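The Plultcombe Manuscript

From the Annual Report of the Jutel Foundation for Early Music

The Foundation records with satisfaction the acquisition of the Poon lute book, a volume of 40 pieces copied by a single hand and held for many years in a private house at Plultcombe. The purchase was approved in June. The volume was delivered to the reading room the same week, in a hatbox.

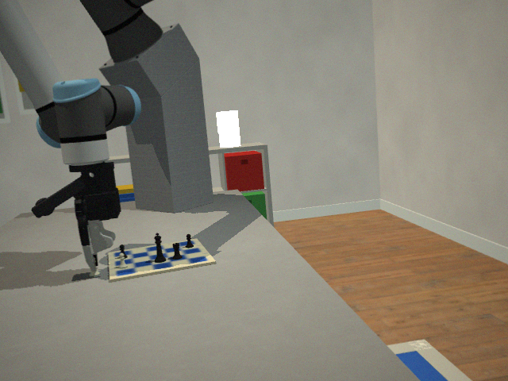 Gripper beside the blue-and-cream chessboard.

Araceli Iglesias, Keeper of Manuscripts, was instructed to prepare an edition. Her first memorandum reported that the final piece, a pavan, stopped at measure 209 with no closing bar. Her second reported that it stopped at measure 210. The Director requested that the Keeper check her figures. She replied that she had done so, and that both memoranda were correct on the day of writing. 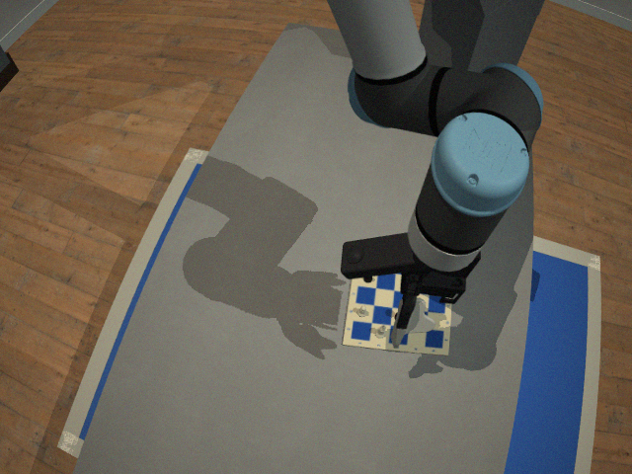 The volume was placed in the strong room, and the only key was lodged with the Director. When the door was opened 16 days later, the pavan had grown by a further line. The ink matched the rest of the page. The Keeper observed that the new measures were of a higher quality than those before them, and asked that the book be allowed a window.

This request was refused under the Rules for the Care of Collections. It was granted on appeal, the Keeper having played the new line to the trustees on the Trillton lute. The minutes state that the meeting then adjourned, and that two members remained in their seats until the lamps were put out.
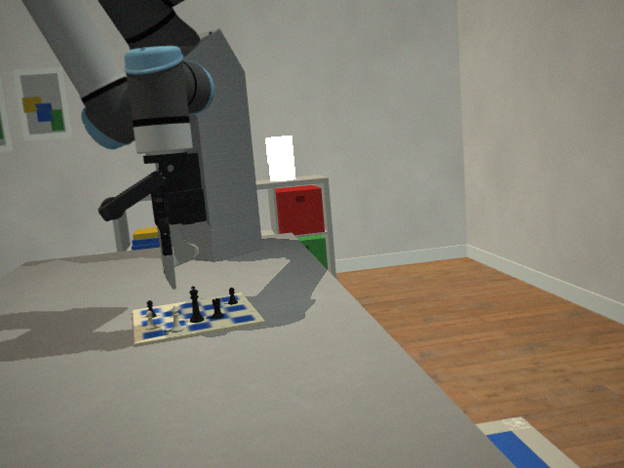

Arm and chessboard, with the tall gray pillar behind.

The edition was to have gone to the printer on September 1, 2019. The Keeper wrote that evening to say that the composer had reached a difficult modulation and should not be hurried. The Foundation has extended the contract by nine months. A supply of blank paper, ruled for six courses, has been bound in at the back of the volume at the Foundation's expense.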